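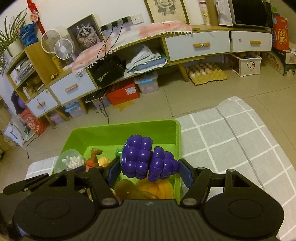

Nettoyer et désinfecter les jouets en plastique

La procédure concerne les jouets rigides ou souples sans pile ni circuit électronique. Les modèles sonores se traitent uniquement au chiffon humide, compartiment fermé.

Matériel

Une bassine, du liquide vaisselle sans parfum, une brosse à poils souples, des cotons-tiges, du vinaigre blanc, un torchon propre.

1. Tri

Séparer les pièces pleines des pièces creuses. Presser les jouets creux au-dessus de l'évier : si l'eau qui sort est trouble ou chargée de particules noires, l'intérieur est moisi et la pièce se jette. Écarter aussi tout plastique fendu ou collant au toucher.

2. Lavage

Verser 6 litres d'eau tiède dans la bassine et ajouter 2 cuillères à café de liquide vaisselle. Immerger les pièces pleines et laisser tremper une dizaine de minutes. Brosser les reliefs. Passer le coton-tige dans les rainures et autour des yeux peints, sans appuyer.

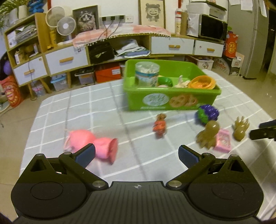
Les pièces creuses percées ne s'immergent pas. Boucher l'orifice avec le doigt et laver la surface à l'éponge.

3. Désinfection

Préparer environ 700 ml de vinaigre blanc dans un second récipient. Y plonger les pièces lavées pendant un quart d'heure, puis rincer à l'eau claire. Ne jamais mélanger vinaigre et eau de Javel : la réaction dégage du chlore gazeux.

Le vinaigre n'est pas un désinfectant homologué. Après une gastro-entérite, utiliser un produit virucide compatible avec les objets portés à la bouche, en respectant le temps de contact indiqué sur l'étiquette.

4. Séchage

Étaler sur le torchon, sans superposer, à l'abri du soleil direct. Retourner à mi-parcours. Ne ranger qu'une fois les pièces sèches, bac compris.

Fréquence : toutes les 3 semaines en usage courant, chaque semaine pour les objets mis en bouche.

Fiche rédigée par Noemi Lo Presti, relue par Aiguo Cai. Mise à jour : septembre.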